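Justow Incident Book for Schools

Hardback record book for logging fights, assaults, threats and damage on school premises
Supplier: Zallport
Page updated 03/11/2020

The Justow Incident Book gives staff one place to write down what happened, who was present and who was told. It is used in secondary schools and colleges.

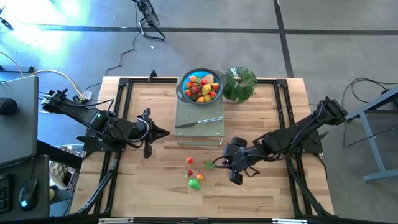
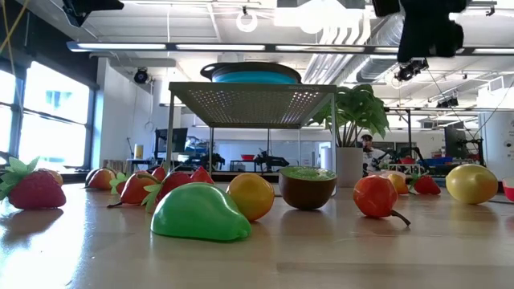
Each book holds up to 300 entries. Every entry has a numbered page with a tear-out copy, which can be handed to the police or the local authority if they ask for it. The numbered stub stays in the book.

What each page asks for
Time and place of the incident
Names of pupils and staff involved
Witnesses, with room for a short statement from each
Injuries and first aid given
Whether parents or carers were called, and by whom
Police reference number, if there is one
Signature of the member of staff and of the head

The layout was drawn up by Itziar Olmedo, a former deputy head, and checked by Nuria Manzano, a solicitor who works on school exclusion and assault cases. The wording avoids terms such as "victim" and "attacker", as an entry may be written before anyone has been interviewed.

Details
Cover: dark blue, sewn binding
Paper: white, suitable for ballpoint
Lockable version: yes, with two keys
Minimum order: one book

Delivery
Orders are sent out by Prieto within two working days. Schools ordering more than 40 books should allow a week. Orders placed in the second half of December go out when the office reopens.

Completed books should be kept in a locked cupboard. Check your own policy for how long to hold them.

Related items
Asosex witness statement pads, pack of 70 sheets
Replacement keys for lockable version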